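Fear of speaking in front of people, do audio programs help?

Asked in Self-Improvement, March

I must give a short talk at my work and I already sleep badly. My colleague recommended the Larkasico relaxation audio, 19 dollars for one month. I listened to two sessions. It is pleasant, but my hands still shake when I stand up. Do I continue, or is there something better for a nervous person?
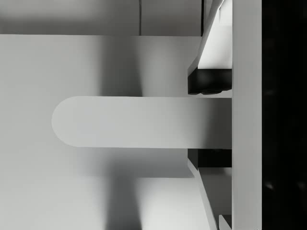
Answers (2)

Itsuki Kubo
I had the same problem for years. Audio helped me to fall asleep, but for the talk itself I needed practice with real listeners. I began with one friend in the kitchen, then three people, then a speaking club with 16 members. Learn your first two sentences by heart — the rest can be from notes. Breathe out slowly before you start, longer than you breathe in. Please do not drink coffee that morning, I made this mistake at 8 a.m. and my voice was like a bird.

If the fear stops you from eating or going to work, please talk to a doctor. An audio program can't replace this.

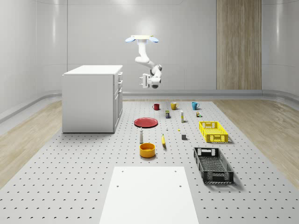
How long must I practice each day?
Ten minutes aloud is enough for most people, if you do it standing up and at the same speed as in the real talk. I did it after dinner for three weeks.

leltden306
just do it, everybody is nervous. i sold my old Honda to pay a coach 2000 and he told me the same thing, breathe and go slow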